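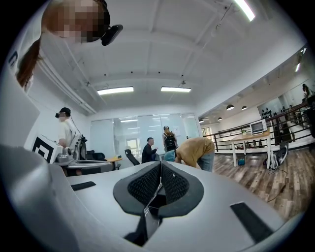
The gripper's black mesh finger pad, with the shared workshop behind it.

Granora is a hand-held gripper built in a shared workshop by Anjana Amarasinghe and Chathurika Paul. Work began in January, and the present design was published on August 6, 2024. The smooth plastic housing carries a V-shaped pad of knit mesh with a thick rubber rim – its two halves meet in a narrow slit. The parts list runs to 12 entries. An earlier version, Prondberg, used a flat pad and was dropped after some 10 builds.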